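The drawer problem

I have owned, by my own reckoning, nine desk organizers, and every one of them has made me messier. The drawer is to blame. An open compartment shames you. A drawer forgives, and what it forgives it keeps, until some afternoon in July when you need a stamp and dig up a hotel pen and three dead batteries.

The plastic ones are the worst offenders, with their little gold handles promising that whatever goes in will come out improved.

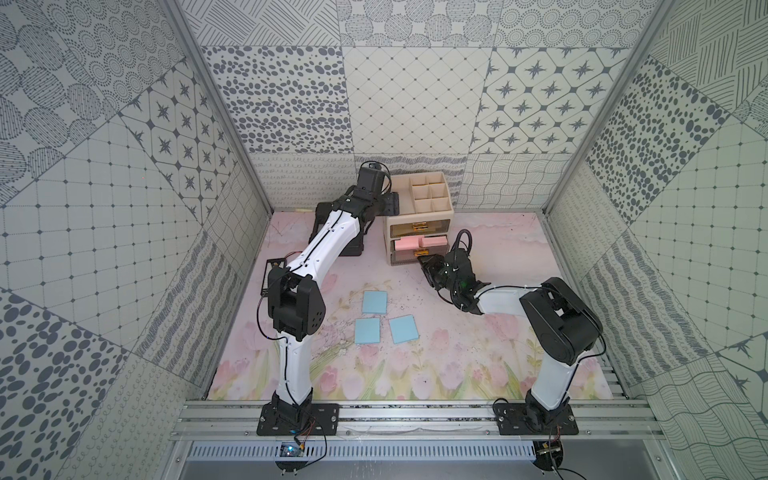
Senyo Agyeman wrote to tell me I have it backward. A drawer you can't find anything in is a drawer you never labeled, he says, and he has labeled all of his, including the one for labels.

Fine. I tried it. I bought a label maker and a roll of 300 labels, used four, and put the machine in the bottom drawer, where it remains.

My grandmother's rolltop dated from 1850, or so she told buyers, and it had more pigeonholes than she had correspondents. She kept bills in one and buttons in the rest. I think of it whenever I see the modern version, all open bins on top and tinted plastic below, tinted just enough to blur the guilt.

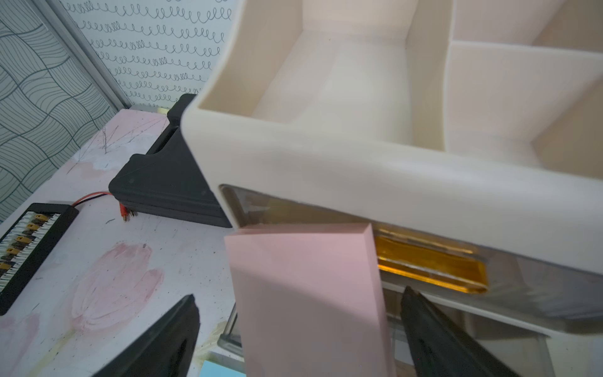
Tinted fronts are a compromise, like frosted bathroom glass. You know something's in there – you'd just prefer not to discuss it.

So what belongs on a desk? Less than we own, and more than the catalogs admit. Sticky notes, certainly. A tray. Past that, I start bargaining.
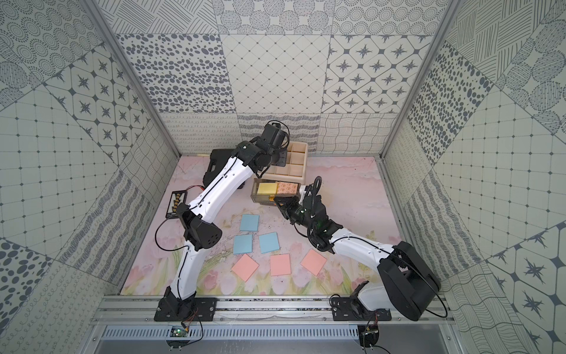 The bargaining usually ends with me buying another container. I paid 50 dollars for the last one. It has two drawers, and I've already lost the scissors in it.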